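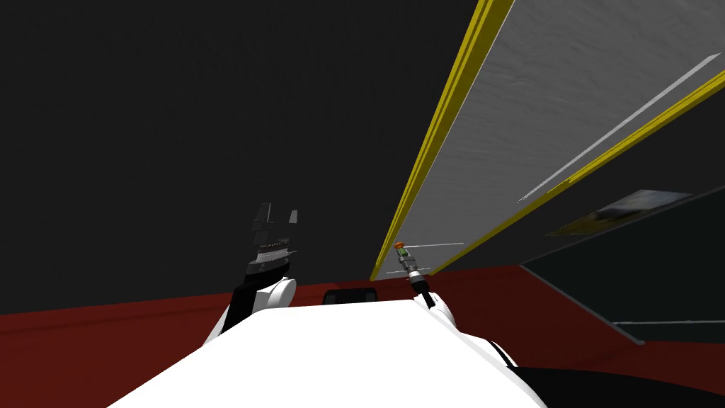

A day at the Holst works in Lenulton

I had been promising Jytte Fogh a visit for so long that she had stopped asking, and when the invitation to the open day came in September I wrote back the same evening before I could find another excuse. So on 3 November 2022 I took the early train to Lenulton, had a very decent cinnamon bun at the station, and walked up the hill to the Holst works with 16 other people, most of them from small firms like mine and all of us a bit damp by the time we reached the gate.

Holst makes and repairs panels and fittings for shops and waiting rooms. Jytte has been there for 30 years, first on the benches and now looking after training, and she still says hello to everybody by name on the way through. She took us past the stores and the paint shop (lovely smell, though I suppose I shouldn't say so) and then up a flight of stairs to the planning room, where the robots live for most of their working lives before they ever touch a real part.

I had pictured the robots coming first and the planning after. At Holst a job is built on the computer to begin with, and the people who do that work by hand sit with the programmers while it happens. Ihor Skoryk, who runs the planning room, had a simulated two-armed robot up on the big screen, a white rounded thing with a gripper on each arm. One gripper stood open and the other was holding a little tool with an orange cap, just under the low corner of a big gray panel with yellow edging. Ihor was happy to stop and go back as often as we liked, and we liked it rather a lot!

Amber Greenwood came up from the benches to join in. She told us that her first month of this was miserable, because she was asked to explain things she had done with her hands for years and had never put into words. How hard do you hold it? Where do you stand? When do you let go? She still spends most of her week downstairs, but 3 mornings go to the planning room now, and she is paid at the higher rate for all of it, which she had to argue for. I was glad she mentioned the arguing. These visits can get very smooth if you let them.

We broke for lunch in the canteen. Pea soup, dark bread, and a cheese I meant to ask the name of and forgot.

The afternoon, up close with the grippers
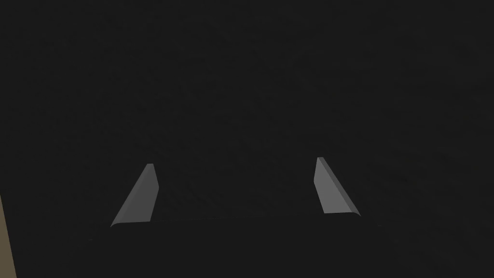 Fingers, and who gets to choose them

After lunch Huguette Vidal gave us a talk on gripper fingers, and I will admit I didn't expect to enjoy an hour on that as much as I did. She showed us a simulated pair from close behind, two plain gray blades narrowing toward their tips with a wide gap between them, and then passed around a box of old ones from the workshop so we could feel the differences. Some were fat and padded, some were hardly thicker than a butter knife. My neighbor, a very nice man from Pestov, kept one in his lap the whole hour and only gave it back at the door.

What stayed with me was how the choice gets made. It used to be the engineers' business, and the operators found out when the machine arrived. Now four people from the benches sit in before anything is ordered, and they can send a job back. Brynhildur Toft, who speaks for the floor staff, said that the overhead lifting is what people were gladdest to give up, and that shoulders come up in her conversations far less than they did. She also said the quieter shifts take some getting used to. People miss the chat that came with two pairs of hands on one panel - she does herself - and they have moved the coffee break so both lines can take it together.

Someone asked about jobs, of course. Brynhildur's answer was that the last agreement protects everyone through the changeover and that she would be back at the table well before it ran out. Jytte didn't add anything to that and I thought better of her for it.

I came home with a head full of notes for our own shop at Curketti, where we are still a good way from buying anything. If you go next time, wear warm shoes, as the yard is drafty, and sit near the front for Huguette.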